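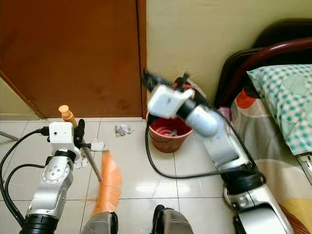
Ich lese gerade das Preprint von Nodard zu Prelimura, und meine Timeline feiert es seit heute früh als Durchbruch bei der Hausarbeit. Ein paar Anmerkungen, bevor alle ihren Staubsauger verkaufen. (1/9)

Zur Methode: 2,835 Demonstrationen, per Teleoperation aufgenommen, daraus eine Policy für beide Arme zusammen. Besen, Papierschnipsel, Eimer. Die Idee finde ich gut. Zweiarmig mit einem langen Werkzeug ist deutlich gemeiner als das übliche Würfelstapeln. (2/9)

Aber dann die Auswertung. 103 Testläufe, verteilt auf 2 Zimmer. Beide Zimmer kommen auch im Training vor. Das steht im Anhang, in der Zusammenfassung steht "unseen environments". Gemeint sind offenbar neue Positionen vom Müll. (3/9)

Und was zählt als Erfolg? "Mindestens ein Objekt im Eimer." Wer bei mir so das Schlafzimmer fegt, darf gleich noch mal anfangen. Was danach noch auf den Fliesen liegt, taucht in keiner Tabelle auf. (4/9)

Überhaupt, Fliesen. Glatter Boden, zerknülltes weißes Papier. Kein Staub, keine Haare, kein Teppich, keine Krümel in der Fuge. Kann man so machen, dann soll man es aber Papier sammeln nennen und nicht Putzen. (5/9)

Der Vergleich mit Derkero hinkt auch. Die Baseline wurde mit weniger Daten trainiert, Prelimura bekommt noch die Aufnahmen aus dem Harb-Datensatz dazu, zusammen 3,839. Wie viel vom Vorsprung kommt von der Architektur und wie viel von den Extradaten? Eine Ablation dazu fehlt. (6/9)

Jad Hattar hat drüben gefragt, ob die Videos in Echtzeit laufen. Gute Frage, im Text finde ich nichts dazu. Bei schnellen Besenbewegungen wüsste ich das schon gern - und auch, wie oft jemand eingreifen musste. (7/9)

Was mir gefällt: Sie zeigen Fehlversuche, sortiert nach Ursache. Am häufigsten rutscht der Griff am Stiel. Das ist für mich der nützlichste Abschnitt im ganzen Paper, leider nur eine halbe Seite. (8/9)

Code soll im September kommen. Wenn jemand das dann in einem dritten Zimmer laufen lässt, bitte melden, gern mit Teppich. (9/9)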